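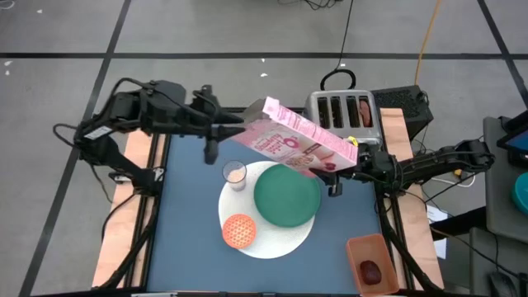
Renji Sakamoto has spent most of the past year on breakfast. He writes the table-setting sheets for Clevell, a small outfit that advises cafeterias and guest houses on how to lay out a morning meal, and he speaks about placemats in the way other people speak about load-bearing walls.

"The mat goes down first and it fixes the center," he says. "After that you have very little freedom. The bowl and the plate share the mat. The cup goes wherever it can be reached without a sleeve passing over the bowl."

The layout he prefers is a single round mat with the dishes on it and the toaster behind. He arrived at it slowly. His first sheets, drawn up in November for a guest house called Folau, put the toaster on a separate counter. Guests walked back and forth with toast on their plates, and the crumbs followed them.

"We swept the strip between the counter and the tables for 6 days and weighed what came up," Sakamoto says. "It was mostly crust. When the toaster moved to the table, the strip stayed clean enough that we stopped weighing."

A four-slot model takes up a good deal of a small table. He accepts the loss. In his view a two-slot toaster makes two people wait, and people who are waiting start to move the dishes. He wants the controls facing the person seated and the cord running off the back, never across the mat.

On bowls he is strict about width and indifferent to pattern. A wide bowl takes cereal and yogurt together and leaves room for the spoon. A deep, narrow one forces the milk up over the cereal before there is enough of it. Plates should be shallow and should not match the bowl, so that a person clearing the table can sort by color without reading anything.

The sheets run to two pages each. Clevell has issued 200 of them, and Sakamoto revises a sheet only when a site sends it back with marks on it. The one for Chettiar, a staff canteen with long tables, has been returned more often than any other. The marks are nearly all about where to put the milk.
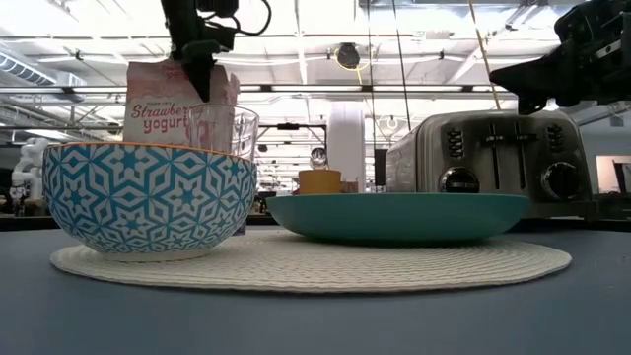 **Yogurt, cereal and the order of pouring**

Yogurt in pouches is a recent addition to the sheets. Sakamoto held off because a pouch will not stand reliably once it is opened, and a tub will. He gave way on grounds of storage.

"Flat, they go in a drawer," he says. "A tub needs a shelf, and it needs the shelf above it to be high enough. But you must empty the pouch in one go. If you leave half in it, you have a leak with a label on it."

His instruction is to hold the pouch over the bowl, open it there, and press from the bottom upward. Cereal comes second. Poured first, the cereal is pushed to the sides by the yogurt and some of it leaves the bowl. He has tried both orders with several kinds of flake and sees no case for the other one, although he concedes that guests do as they like.

Measuring cups are listed as optional. At Folau they were set out for milk during one trial and the kitchen used less of it. At Chettiar they were used for coffee, and the line was removed from that sheet.

Boxes get a paragraph of their own. The front panel should face the chair, because people check a box before they pour from it, and a box that has to be turned around is usually put back in a different place. Sakamoto asks for the inner bag to be folded down twice and the flap tucked in. He does not recommend clips. They add height, and a tall box with a clip on top is easily knocked when someone reaches for the toast. Decanting into jars he considers acceptable where the staff will copy the ingredients onto a label, and nowhere else.
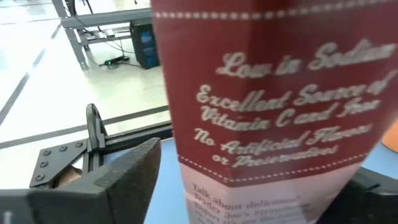
Yatziri Bañuelos disagrees about the jars. She holds that a carton on the table goes soft at the corners within a week of daily handling, that the tucked flap tears before the bag is empty, and that a jar with a wide mouth pours more evenly than any bag. The label, she says, takes a minute to write.

Sakamoto has heard the argument and has put a version of it in the notes to the current sheet. He still sets out the box. "A jar tells you what is in it now," he says. "The box tells you what was in it when it was packed, and for someone with an allergy I want that one on the table."

He is now working on the clearing sheet, which covers the same dishes in reverse. The toaster is unplugged first and the mat comes up last, shaken over the sink.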